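Big news for movie night people! Davina Mowat is finally making Stanby, the lighthouse thriller she's been teasing since June, and Vira Hrynyshyn is playing the keeper. I am so ready for this pairing!

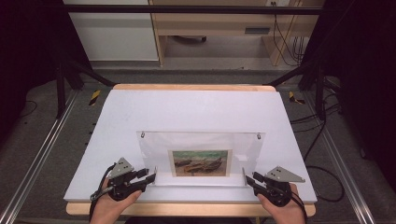 When does shooting start?
Saturday, December 9, 2023, on the coast at Laing, with a crew of just 22.

Mowat's last one, Kakport, had me hooked for all seven chapters (the ferry one, wow), so my hopes are way up.
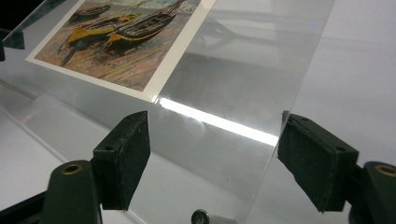 Clear sheet, held at both sides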